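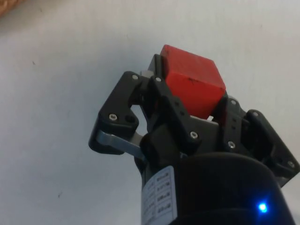

Community > Workshop > Finishes and Coatings > Milk paint and acrylics

Red craft paint on small wooden blocks stays tacky, rubs off on paper

Posted by Kernon_basement
Shares: 40

I'm painting a batch of maple blocks, 1-1/2 inches on a side, for a counting set. The red is a water-based acrylic craft paint. Two coats by brush over bare wood, sanded to 150 grit first. The yellow and blue blocks were done the same way with the same brand and they are fine. The red ones feel slightly soft after nine days, and if I press one on white paper and twist, it leaves a pink mark. They also stick together if left touching overnight.

The basement is at 61 degrees F and the humidity meter reads between 60 and 70 percent. I put the second coat on two hours after the first. The finish also looks uneven, with darker patches on the end grain.

What I want to know is whether the red will harden if I wait, whether a clear coat over it now would solve the problem, and whether I should have used a primer. I have 109 blocks finished and would prefer not to strip them. The set will be handled every day, and the kids are past the age of chewing things.

Posted by Rami Awwad

There are two separate problems here and they have different fixes.

The sticking is called blocking. Acrylic paint dries in two stages. The water leaves first, and the surface feels dry in an hour or so. After that the resin particles have to merge into a continuous film, which takes days to weeks and depends on temperature. Most craft acrylics form a poor film under 60 F, and you are one degree over that. High humidity slows the first stage as well. Recoating at two hours trapped water in the first coat. Move the blocks to a room at 70 F or warmer with the humidity under 50 percent, stand them on a wire rack so that air reaches all the faces, turn them once a day, and give them two weeks. Do not stack them.

The pink mark is pigment transfer. Organic reds are weak at hiding what is under them, so makers load more pigment and additives into the paint, and there is less resin to hold it together. You will often see a red or a deep blue rub off when a yellow from the same line does not. Curing will reduce this but may not end it.

Test before you do anything else. Take one block after the two weeks, wrap a damp white cloth around your finger, and rub one face 20 times with moderate pressure. If the cloth is clean, stop there. If it is pink, you need a clear coat.

For the clear coat use a water-based polyurethane, satin or gloss. Gloss resists blocking a little better, as flatting agents can leave the surface softer. Apply two thin coats at least four hours apart. Lay the first one on without going back over it, or you will drag red into the clear. Coating now, over soft paint, would slow the cure further and could wrinkle.

The dark patches are end grain taking in more paint. On the next batch, sand the end grain to 220 and the other faces to 150, then brush on one coat of thinned clear or dewaxed shellac as a sealer. A gray primer under red improves coverage, and a white one will make the red look brighter and slightly orange. Either will even out the absorption.

Ease the edges with sandpaper before painting, too. Paint pulls back from a sharp corner as it dries, and that is where it chips first.

Posted by Fusmont

just use spray enamel. I did a whole chess set with it and never had a problem. two cans, done in an afternoon

Posted by plainsawn

Agree with Rami on the heat. I would not use an oven, even a low one. Small blocks lose moisture fast and I have had maple check at the ends at 170 F. A cardboard box with a small fan at one end does the job.

One more point on the sealer. If you use shellac, scuff it with 300 or 320 grit before the color goes on, or acrylic may not grip well. Wipe off the dust with a dry cloth. Tack cloths can leave wax behind.

If you end up stripping some, skip the chemicals. Soft acrylic clogs paper quickly, so scrape the flats with a card scraper first and then sand. Expect to lose a little off each face, so do every block in the set or they won't match in size.

Comments (4)

Kernon_basement: Moved them upstairs to the rack. Will do the cloth test at two weeks.

Murthy: Spray enamel over soft acrylic can lift it. Try it on a scrap first.

Fusmont: I meant on bare wood

Broron: Does the same cure time apply to milk paint? Mine is red as well and it chalks.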